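Basin tap dripping again six months after new cartridge
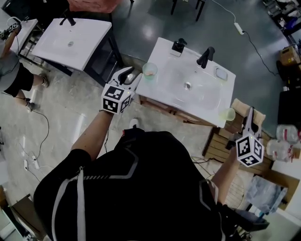
Category: Plumbing > Taps and basins

tilehound
Posted Wednesday, October 11, 2023
Black mixer on the small bathroom basin has started dripping from the spout. I put a new cartridge in during the spring and it was fine until last week. Water is hard here in Kokstead. Do I buy another cartridge or change the whole tap? The plumber quoted 110 for a new tap fitted, which seems steep for a drip.

marrow_lane
Did you clean the seat when you changed it? If there was scale left in the body the new one won't sit flat and the seal wears on one side. Take it out, soak it in white vinegar overnight and look at the rubber before you spend anything.

Virgilio Yap
Agree with checking the seat, but I wouldn't soak the cartridge overnight. An hour is plenty. Vinegar does the rubber no good. And keep it off the black finish, it can leave dull patches.

marrow_lane
I've done overnight for years and never lost a seal.

Virgilio Yap
Fair enough, mine went spongy. Might depend on the make.

tilehound
I didn't clean anything, just swapped it. The cartridge was a cheap one off the internet, 11 quid for two, so I still have the spare.

oldstopcock
There's your problem. Cheap cartridges last six months if you're lucky. I'd change the tap. By the time you've had it apart three times you've spent a Saturday each time — and the flexi hoses will want doing sooner or later anyway.

Babak Asadi
Bit wasteful to bin a tap over one part. Measure the old cartridge across the base, mine was 33 mm and the shop had sent the wrong size first time. It went in but never sealed properly. Also check your pressure. We're on the Jerdale side and it was over 6 bar before we had a reducing valve fitted.

oldstopcock
If it's pressure then all the taps would be at it, not only the one.

Babak Asadi
Not always. The weakest one goes first.

tilehound
Kitchen and bath are both fine. I'll isolate it at the weekend, clean the seat and try the spare. If it's still dripping by December I'll get the tap changed.

marrow_lane
Put the plug in before you undo the grub screw.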